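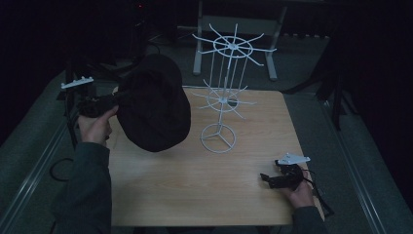 生活用品レビュー > 収納・ディスプレイ
Nolte 卓上回転ラック(白・ワイヤー)
投稿日:2026年5月10日

日本語で商品のレビューを書くのは二回目です。おかしい言い方があるかもしれませんが、よろしくお願いいたします。

私は帽子が好きで、家族の分も合わせると、玄関の棚はいつも帽子でいっぱいでした。棚に重ねておくと、下の帽子は形が悪くなります。壁にフックをつける方法も考えましたが、借りている部屋なので壁に穴をあけることができません。それで、机の上に置けるものを探して、このNolteの回転ラックを買いました。店で小物をつるして売るときに使うような、白いワイヤーのラックです。使い始めてから3か月になります。

買った店はFukardというオンラインの店です。注文したのは1月の終わりでした。箱は思ったより細長くて、最初は傘が届いたのかと思いました。中には、下の輪、まんなかの棒、フックのついた輪が別々に入っていました。説明書は絵だけで、文字がほとんどありません。私には文字がないほうが助かりますが、絵が小さいところは少し困りました。特に、細い縦のワイヤーを輪に合わせる絵は、どちらが上かよくわかりませんでした。一度反対につけて、やり直しました。組み立ては約30分かかりました。慣れている人ならもっと早いと思います。

道具は必要ありません。ただし、ワイヤーの端を手で押しこむときは、少し力がいります。指が痛くなりましたので、薄い手袋をしたほうが楽です。

まず、良いところを書きます。

回転がなめらかです。つるしたものを取るために体を動かさなくてもいいので、机を壁の近くに置いている人にも使いやすいと思います。音もあまりしません。白い塗装はきれいで、私のラックでは、はげたところは今までありません。色が白くてワイヤーが細いためか、背が高いわりに部屋の中で重く見えません。うちの明るい色の木の机には、よく合っています。

下の輪も良いです。平らで、机にぴったり座っています(「座る」は変でしょうか。がたがたしないという意味です)。前に使っていたRansteadの木の帽子かけは、足の長さが少し違っていて、紙をたたんで下に入れなければなりませんでした。このラックはそういうことがありません。台所のはかりにのせてみたら、全体で1,723グラムありました。軽すぎないので安心です。

掃除は、乾いた布で上から順番にふくだけです。フックとフックの間は指が入りますが、まんなかの棒の近くは布が届きにくいので、私は古い歯ブラシを使っています。 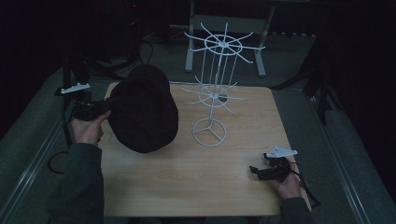

帽子をかけるとき、私がいちばん気をつけているのは、つばのやわらかさです。つばがかたいキャップは、後ろのベルトの穴をフックに通せば、それで終わりです。でもバケットハットは通すところがありません。こげ茶色のバケットハットのように、つばがくたっとして、机に置くと思ったより広く場所を取る帽子は、フックの先にそのままのせると、つばが下に曲がってしまいます。布に細い跡が残ったこともありました。今は、帽子の内側のタグに短いひもをつけて、そのひもでつるしています。少し面倒ですが、形は前よりよく残ります。

フックの長さは、上の段と下の段で違います。上のほうが長くて外に広がっていますから、大きい帽子は上にかけます。下の段は短いので、手袋、薄いニットの帽子、鍵などに向いています。最初は下の段にも大きい帽子をかけていましたが、上の帽子と重なって、回すときにぶつかりました。それから、全部のフックを使おうとしないほうがいいです。フックを一つおきに使うと、取るときに隣の帽子が落ちません。

次に、残念なところです。

一つ目は、片方だけにかけたときのバランスです。冬に、厚いウールの帽子を全部同じ側にかけたら、ラックが少し傾きました。倒れませんでしたが、見ていてこわかったです。重いものは、向かい合う場所に分けてかけてください。商品のページにもこの注意を書いてほしいです。

二つ目は、フックの先です。丸くなっていますが、すべり止めがありません。つるつるした布の帽子は、速く回すとすべります。私は透明なゴムのチューブを12センチ買って、短く切って、必要なフックだけにつけました。見た目は少し悪くなりましたが、落ちることは減りました。

三つ目は、黒い帽子についてです。これはラックのせいではないかもしれません。白いワイヤーに黒い布のほこりがつくと、とても目立ちます。気になる人は、かける前に帽子にブラシをかけたほうがいいです。

置き場所について、もう少し書きます。最初は玄関に置きましたが、うちの玄関はせまくて、回すと長いフックがコートに引っかかりました。それで、部屋の机に移しました。机の上で使う場合は、ラックそのものの大きさだけを考えないで、帽子をかけて回したときの広さも考えてください。下の輪は小さくても、上は大きくなります。私は前にこれを考えていなくて、スタンドの明かりを二回倒しました。 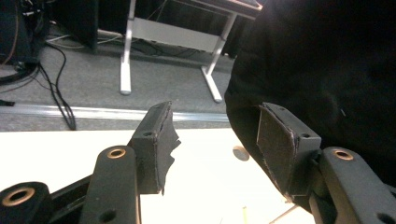 前にこのラックのことを短く書いたとき、読んだ方からコメントをいただきました。その方は同じラックをSkambridgeの小さい店で使っていて、帽子の中に薄い紙を丸めて入れてから、つるしているそうです。紙を入れると頭の部分がつぶれないし、お客さんが手に取ったときもすぐ形がわかる、ということでした。新聞紙はインクがつくことがあるから、白い紙のほうがいい、とも書いてありました。もう一つ、下の輪の裏にフェルトを貼ると机に傷がつきにくい、と教えてくださいました。

さっそく紙を試しました。黒いやわらかい布の帽子で効果がよくわかりました。中に何も入れないと、上の部分がふくらんだり折れたりして、毎日ちがう形になりますが、紙を入れると落ち着きます。ただ、毎日かぶる帽子は、紙を出したり入れたりするのが大変なので、季節が終わった帽子だけにしています。フェルトはまだ貼っていません。厚いフェルトだと、座りが悪くならないか心配です。貼った方がいらっしゃいましたら、厚さを教えていただけるとうれしいです。

ほかの商品との比べ方も、少しだけ書きます。Ransteadの木の帽子かけは、見た目が温かくて、先が太いので、帽子に跡が残りにくいです。その代わり、かけられる数が少なくて、回りません。よい帽子を少しだけ持っている方には木のほうを、いろいろな種類を毎日替える方にはNolteのほうをおすすめします。私は今、両方使っていて、麦わらの帽子だけは木のほうにかけています。

評価は、星五つのうち四つです。星を一つ引いたのは、すべり止めと説明書の絵のためです。値段には満足しています。

追記:フックにつけたチューブは、内側の直径がワイヤーより少し小さいものを選びました。きつい場合は、お湯に少し入れておくとやわらかくなって、つけやすいです。やけどに注意してください。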